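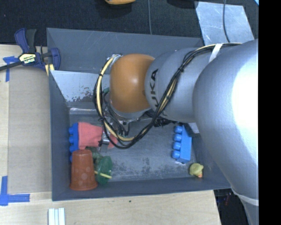 料箱抓取单元：线束经臂体上方绕过橙色腕部护盖，夹爪位于箱内物件上方。

Samia 外置线束组件（料箱抓取单元用）

订货号：3948
供货方：Handard
适用：单臂、固定料箱、电动夹爪的抓取单元
文档更新：9/4/18
分享 12　评论 4

产品概述

Samia 是一套装在机械臂外部的线束固定与保护组件，用于把夹爪的电源线、信号线和气管从臂体后段引到腕部。组件不改动臂体，不占用内部走线通道，拆装时不需要打开关节护盖。

料箱抓取对线束的要求与码垛、上下料不同。夹爪要伸到箱壁以下，腕部姿态随目标物变化，同一班次里很少出现两条完全相同的轨迹。线束的磨损点因此分散在腕部周围，检查时也不能只看一处。本页说明组件的选型、安装、料箱固定、日常检查和更换步骤，供设备工程师和维修人员使用。夹爪本体和控制柜的维护见各自手册。

供货内容

标准包内有后段绑带、中段扎带、腕部透明包覆膜、尼龙护套、备用端子和一张走线标签。绑带为可反复开合的织带，颜色为白色；扎带为一次性，黑色，收紧后剪断，不可回用。透明包覆膜按卷供货，自行裁切。

包内不含夹爪端连接器。连接器型号随夹爪而定，下单时在备注栏注明夹爪型号，Handard 会配齐对应的一端。未注明时按散线端供货，由现场压接。

主要参数

自由段长度（最后一个固定点至腕部入口）：400 mm
腕部至夹爪接口最大走线长度：900 mm
检查周期：每运行 199 小时
安装方式：外置，绑带加扎带
后段固定点：可重复开合
中段固定点：一次性
存放：室内，避光，不得折叠

自由段长度按腕部全行程给出。如果应用程序已限制腕部转角，可以适当缩短，但缩短后须在示教模式下把限位内的姿态全部走一遍。自由段过长时，弧圈会垂到夹爪下方，进箱时先碰到箱沿；过短则在腕部反转时拉紧入口处的端子。两种情况都按安装错误处理，不属于质保范围。

安装前的准备

将机械臂移到维护姿态：腕部朝下，夹爪高于箱沿，大臂不遮挡操作者一侧。切断夹爪电源，释放气路压力，确认夹爪内没有夹持物。控制柜主开关挂牌上锁，钥匙由实际操作的人保管。

用无绒布擦净臂体上将要安装绑带的位置。表面有油时用中性清洗剂，不要用丙酮。丙酮会使护盖漆面发白，包覆膜也贴不牢。

旧线束拆下之前先做标记。每根线在两端各贴一枚同号标签，再解开固定点。先解开后贴标签的做法是端子接错最常见的原因。

安装步骤

1. 将线束平铺在工作台上，理顺扭转。电源线放在外侧，信号线放在内侧，气管放在弧圈的外缘。
2. 从后段开始，用白色绑带把线束固定在臂体上方。绑带拉到线束不能横向滑动即可，手指仍应能沿轴向推动线束。
3. 在进入腕部之前的连杆处装黑色扎带。扎带只收拢线束，不承力，不得把线束压到连杆表面上。
4. 留出自由段，让线束绕过腕部形成一个平缓的弧圈。弧圈应偏向腕部外侧，与夹爪指端的工作方向错开。
5. 线束进入腕部的位置用透明包覆膜缠绕，每圈压住前一圈的一半。缠绕方向与腕部常用转向一致，否则运行一段时间后膜边会卷起。
6. 连接夹爪端子，轻拉每根线，确认锁扣到位。
7. 剪去扎带余头，切口朝外，磨平。

安装后恢复供电，以最低速度逐轴转动。第一遍只看弧圈，第二遍只听。护套擦过护盖时有连续的沙沙声，碰到箱沿时是短促的一响，两者的处理方法不同：前者调中段扎带的位置，后者调自由段长度。

料箱的固定与定位

线束能否长期使用，与料箱是否移位有直接关系。料箱偏移后，夹爪在原有坐标下会靠近箱壁，弧圈先受挤压。Samia 的走线方案以料箱位置固定为前提。

料箱靠台面一侧的角部用快速夹具压紧，垫块贴住箱角，夹杆顺着台面方向放置。常见的 IRWIN 类手握式夹具可以满足要求，夹具手柄不得高过夹爪的横移平面。夹紧后用手推箱壁，箱底不应有滑动感。

台面上的辅助板用胶带标出角部位置。胶带贴成 L 形，内边对齐板角，作为复位基准。胶带只用来辨认位置，不起固定作用。选用与台面颜色差别明显的胶带，翘边后整段更换，不要在旧胶带上叠贴。

料箱内底的划痕和亮斑会影响深度相机的读数。金属色箱底磨损以后反光不匀，浅色薄件放在亮斑上时，识别结果容易跳动。判断是否更换箱底前，先空箱采集一次，与验收时的空箱数据比较。偏差集中在固定区域的，可以在视觉软件中对该区域单独设阈值；偏差分散的，更换箱底。

抓取验收用物件

单元更换线束后须重新做抓取验收。验收物件按外形和表面特性选配，不要求与生产物件相同，但应覆盖以下几类：软质布状物、带凸点的硬质积木、倒置的杯形件、半透明圆形件、细长杆件、小型橡胶玩具。

软质布状物用于检查指端闭合。指端从上方接近时，布面会先被推开，夹持力设定不足时提起后滑落。带凸点的积木应分别以纵向和横向摆放，至少有一块靠近箱壁，用来检查夹爪在箱壁附近的姿态。杯形件倒扣摆放，底面小、口沿宽，夹持点偏高时容易侧翻。半透明件与细杆交叠放置，用来检查分割结果。小件放在箱角，检查腕部能到达的边界，同时观察弧圈是否碰到箱沿。

验收时不要把所有物件堆在一处。箱底应留出可见的空白区，便于判断失败是由识别引起还是由机械干涉引起。每次失败都记录腕部姿态，只记录物件名称没有用处。

定期检查

每运行 199 小时停机检查一次，顺序从后段到腕部：

后段绑带：织带有无起毛，搭接面是否进灰。
中段扎带：有无位移，扎带下方护套有无压痕。
自由段：弧圈形状与安装时的照片对比，下垂增大说明护套已疲劳。
腕部入口：包覆膜有无发白、开裂、卷边。
夹爪接口：端子有无松动，深色导线有无局部发亮。
指端：夹持面有无异物，螺钉标记线是否对齐。

包覆膜本身呈透明偏白，判断发白时要看是否出现横向细纹，不能只凭颜色。有细纹的一段直接剪除重缠，不必更换整根线束。

导线表面局部发亮是持续摩擦的痕迹，通常早于绝缘破损。发现后先找到与之接触的零件，改正走线，再决定是否换线。只换线不改走线，同一位置会再次磨损。

常见故障

夹爪偶发掉线，重启后恢复：多为腕部入口处信号线受拉。把腕部转到报警时的姿态，用手轻提弧圈，如报警消失，说明自由段不足。

夹爪闭合变慢：先查气管在中段扎带处是否被压扁，再查气源。纯电动夹爪跳过此项，检查电源线端子的接触情况。

线束向一侧偏移：后段绑带过松，或装线时没有理顺扭转。松开全部固定点后从后段重新装起，仅调整弧圈不能解决。

进箱时有碰触声，但视觉日志正常：检查料箱夹具和 L 形标记。箱体位移很小时，视觉仍能正确给出目标位置，避障模型却仍按旧的箱壁坐标计算。

扎带反复断裂：扎带在承力。检查后段绑带是否失效，不要改用更宽的扎带。

现场维修记录摘录

以下摘自 Stindberg 测试间的维修记录，记录人 Rok Ionescu。

“一月更换线束一次。旧线束腕部入口处有两道细纹，位于缠绕膜的末圈。末圈收口朝向夹爪，箱沿蹭到时被掀起。新线束收口改为朝向连杆，复查未见卷边。”

“中段扎带前移一指宽。低速转动时护盖处的摩擦声消失，全速待观察。”

“料箱夹具拆下清洁后未按原位装回，空箱采集偏差超限。按胶带标记复位，重新采集，通过。”

收口朝向连杆的做法已写入 Samia 安装图，由 Sze-wing Yu 审核。早期安装图未规定收口方向，仍在使用旧图的现场请在下次检查时一并改正。

备件与订购

整套组件：订货号 3948
透明包覆膜（单卷）：在整套订货号后注明“膜”
后段白色绑带：在整套订货号后注明“带”
中段黑色扎带：可用同宽度的通用件，须耐弯折

更换整套时建议同时更换包覆膜和绑带。扎带不论外观如何，拆下即报废。国内订单由 Lam 仓库发货，散线端与带连接器的版本分开包装，收货时核对标签上的夹爪型号。

评论 4

设备科小郑：膜的宽度能不能选窄一点的？我们腕部入口那里空间小，压一半缠上去太厚。
Handard 技术支持：可以沿长度方向裁开使用，裁边放在被压住的一侧。每圈仍压一半。
LW_maint：后段绑带能装在护盖接缝上吗？
Handard 技术支持：不能。绑带应避开接缝，装在接缝靠后的光滑面上。

分享 12　收藏　返回产品列表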